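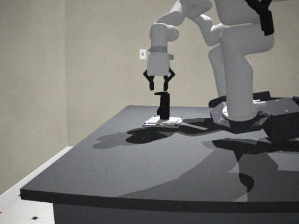

About Morkell

Morkell is an evening language school above a bicycle shop. We teach Vietnamese, Korean, Portuguese and, when enough people ask nicely, Welsh. The stairs are steep and the coffee is instant. Our prices reflect both.

How we started

Thoa Ung and Vasco Guerreiro met on a teacher training course, where they were told that adults learn best through role play. Neither had met an adult who enjoyed it. They hired a room over a launderette, put a card in the window and waited. Ten people came to the first class, one of whom wanted the launderette.

We moved to Tindum Street when the dryers got too loud for the listening exercises. We have four classrooms now, and one of them has a door that shuts.

How we teach

Classes have no more than 10 students and last 88 minutes. It was meant to be ninety, but the last bus goes when it goes. You will speak from the first evening, badly, in front of people doing the same. There is a textbook, Istik, which Hường Bùi wrote for us after losing patience with one in which everybody was always booking a hotel. In hers they argue about parking.

We don't promise fluency in a month. A term is 31 lessons, and by the end of it most people can order lunch, complain about it and understand a fair part of the reply.

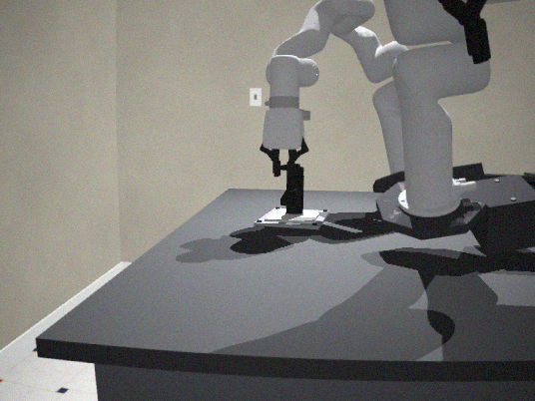 Who you'll meet

Thoa Ung runs the Vietnamese beginners' classes and will correct your tones until one of you needs a sit-down.
Hường Bùi takes the upper levels and the grammar clinic.
Ha-neul Do teaches Korean, marks homework in green and writes more than you did.
Vasco Guerreiro teaches Portuguese and does the accounts, in that order of enjoyment.
Diệp Trình answers the phone and knows which class you should really be in.

Joining us

New terms begin in November and again in spring. Come and sit in on a lesson first, free of charge. The office opens at 4 pm and the placement chat takes 40 minutes, longer if Vasco gets on to football. Ring the bell marked Nouri. It was there when we moved in and it's the only one that works.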